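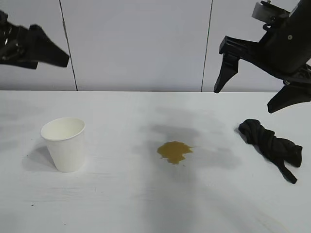

She had kept one paper cup back for the morning. The rest of the kitchen was in boxes, 28 of them, stacked in the hall for the Skukton van.

The white table was staying. The new people at Gillside had asked for it in January and she had said yes before thinking. She wiped it again, though she had done it the night before.

The van was due at eight. At twenty past she rang, and a man said they were still at Varela – almost 24 miles off. She filled the cup at the tap, drank it standing up and went to check the windows upstairs.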